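Ties Wanted for the November Sale

The clothing exchange closed its winter round on 18 Jan 2018, and the ties did better than anyone on the sorting side expected. We took in 81 of them, mostly in two boxes from the Grímsdóttir house clearance, and all but a few have gone to new owners. We would like more for the November sale, so this item covers what to send and how to get it ready.

Any width is fine. Silk, wool, cotton and polyester all sell. Patterned ties go faster than plain ones, and small repeating prints on a dark ground go fastest. Novelty ties are welcome up to a point, but please hold back anything with a company logo on it. Bow ties should come with their hooks and sliders still attached.

Check the narrow end first. That is where the stitching goes, and where a tie has usually been tugged through the loop for years. If the slip stitch on the back has pulled, leave the loose thread alone and pin a note to it. Marcus Whitlock does the repairs and would sooner have the original thread to work with. Please don't iron a tie flat. Pressing hard on the edges puts a crease in the roll, and it is slow work to get out again. Hang it overnight in a bathroom after someone has showered and most of the wrinkles will drop.

Stains are harder. Water alone can leave a ring on silk, so we ask that you send those as they are. We have been trying Sirilero spot cleaner on the polyester ones with fair results, and we will report on it when we have used up the bottle.

For sorting, lay each tie out at full length on a clean cloth, wide end flat, and work up toward the neck, opening out any part that has bunched. A pale cloth makes it easier to see lint and pulled threads on black fabric. The floral tablecloth has been good for this, and a tie with a light print on black shows up well against it.

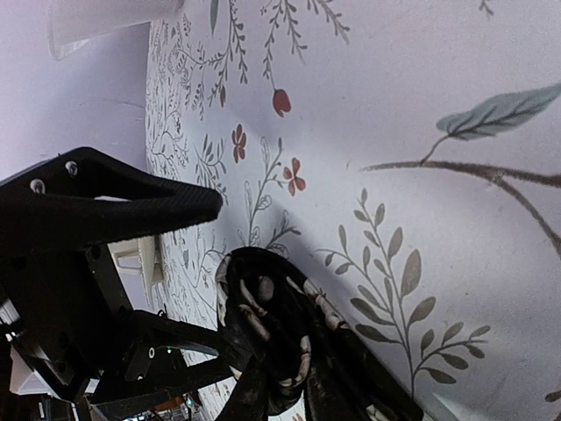
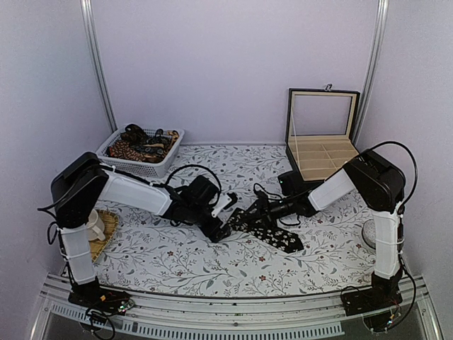
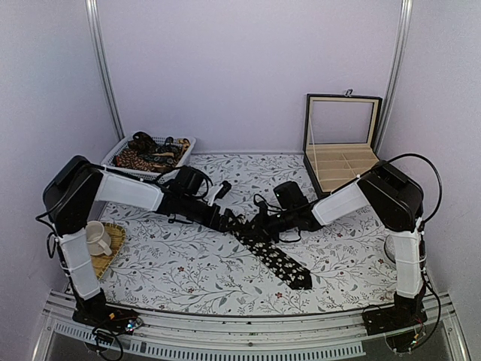 Once a tie has been checked it can be rolled, starting from the narrow end, and stood in a divided tray. Rolled ties take less space than hung ones and don't slide off. The Flondilard trays from last year are still in use, but two have split at the corners, and we could use replacements of the same depth if you have any going spare. Shoebox lids cut into strips also work as dividers.

Tags go on last. Use the small string tags, looped through the keeper on the back, and write the fabric and the length in pencil. Please don't use safety pins on silk. We have some 500 tags left over from the coat sale, so there is no need to buy any.

Drop-off is at the side door on Jorus Street, during the usual hours. Bags should be marked TIES on the outside so they don't end up with the scarves.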